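Brirnine Building News
June

THE BIG TIDY: A REPORT FROM ROOM 212

Those of you who read last month's item on storage will remember that we promised to clear out the shared workroom by the end of spring. Spring ended. We got to it the week after, and most of the floor is now available for walking on.

The rules were the same as last year. Anything with a label went back to the tenant on the label. Anything without a label went on the shelf by the freight elevator, where it will stay until the end of the month, and then it will go wherever the shelf things go. The shelf took in 33 items this time. Last year it was more, but last year somebody had been keeping a lot of jar lids.

We started with the floor. It had spent the winter under flattened boxes, rolled-up packing foam and a rug that Nundilix put down when they moved in and then disowned. The rug left first. It was heavier than it had any right to be, and it did not want to go around the corner by the stairs. Under it was a clean rectangle, very slightly lighter than everything else, and there was some talk of moving the rug back to cover up the difference. That talk was put down firmly.

The floor company, Foulkes, had told us to sweep twice and then mop with a nearly dry mop. We had a mop. We had differing ideas of nearly dry.
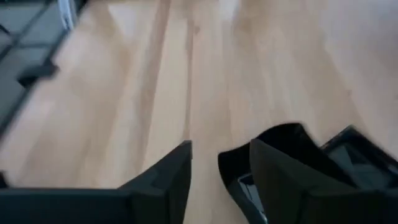
Pale wood, a seam between two planks and a bit of shine in Room 212.

Please keep chair legs off it unless they have felt pads. Pads are in the top drawer of the supply cabinet, next to the batteries that may or may not be any good. If you take the last sheet of pads, write it on the list. If you can't find the list, it is under the batteries.

After the floor came the tables, which is where progress slowed down. A floor is easy to have opinions about. A tabletop has other people's stuff on it, and each piece has to be held up and asked about. We held up an extension cord, two mugs, a level, a bag of zip ties that had all been zipped to each other, and a tape measure that only gives back the first few feet of itself. The mugs were claimed right away. The level was claimed by two tenants, who have agreed to share it and are being very polite about it in the hallway.

Then there was the matter of slotted plastic. This building owns a lot of it. Every time a tenant gets organized, more of it comes in, and when the tenant gets disorganized again it stays behind. Jostico sent over a stack of bins in the fall with an invoice number ending in 2536, and the bins have since lost track of their lids, their dividers and, in one case, their bottom. We asked everybody to match up what they could. A few pieces matched. The rest were set on the table so that people could walk past and recognize them, and people did walk past.
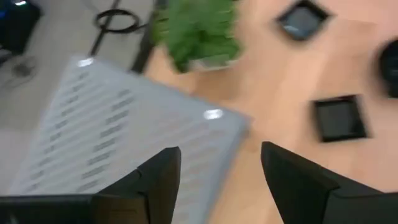
The plants are a separate question and we would like to settle it before the summer. A plant on a worktable is welcome. It is not furniture, though, and it does have to be lifted when somebody wipes underneath. During the tidy, several people wiped neatly around every pot in the room, which left a row of dusty rings that looked like something had landed there. These have been dealt with. From here on, the last person at a table waters whatever is green on it, and the first person in the morning leaves it alone. We lost a fern in March to the opposite arrangement, in which all of us were the last person.

If your plant is plastic, please tell the group. It has been getting a good deal of water.

We also moved some of the larger pieces, after a short meeting that ran well past lunch. One side of the argument wanted the wooden tables pushed to the wall so there would be a clear lane down the middle. The other side pointed out that the outlets are not on the wall where you would want them, and that a clear lane down the middle in this building is where people put boxes. The second side had history to back it up. The tables have stayed more or less where they were, only straighter, and the lane goes around them.

The gray metal table was offered to anyone who wanted it. It is a good solid table, but the top has little openings all over it, so small screws and pencil leads pass through to the floor, and writing on a single sheet of paper gives you handwriting you wouldn't want a bank to see. Nundilix said they would think about it. Then they asked if it came with the things on top. It does come with the things on top.
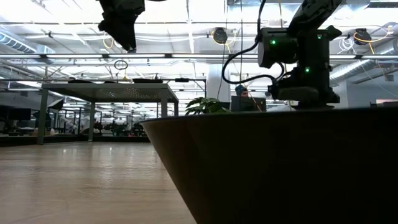 4 min read

On to what happens next. The recycling run took most of the cardboard, and the rest goes with the next pickup. Foam is still a problem. The hauler won't take it, the shipping place down the street took one bag and then stopped answering the door in quite the same way, and the remainder is in the closet behind the folding chairs. If you mail fragile things, come and see us. We will be very generous.

The supply cabinet has been put in order by shelf: paper on top, tape in the middle, cleaning stuff at the bottom. Somebody had labeled each shelf before we began, and none of the labels were right, so those have been peeled off. The new ones are in the mail from Jostico. Until they come, open the door and look.

A word about hooks and cords. If you hang something up, hang it where a tall person can pass it without ducking or getting a tap on the forehead. We have a few tall people, and they were heard from at the meeting, at length.

Tables get wiped on the way out, with the blue cloths, and the blue cloths go in the bucket. They do not go back on the shelf damp with the dry ones. The yellow cloths belong to the kitchen. Last month there was a yellow cloth in the workroom and a blue one draped over the toaster, and we would like to see them returned to their own countries.

Brirnine's front office has asked us to do this again in the fall, with a signup sheet. The sheet will go up by the mailboxes. Past sheets have filled up fast in the column marked Snacks and much less fast in the column marked Lifting, so the two columns are being combined.

Items on the elevator shelf can be picked up any time before six. At press time it held the extension cord, the tape measure, a desk lamp with no plug, a box of mostly left-hand gloves and the zip ties. The rug is down there too, standing on end behind the shelf. It would suit a large room, or two medium ones if you have a good knife.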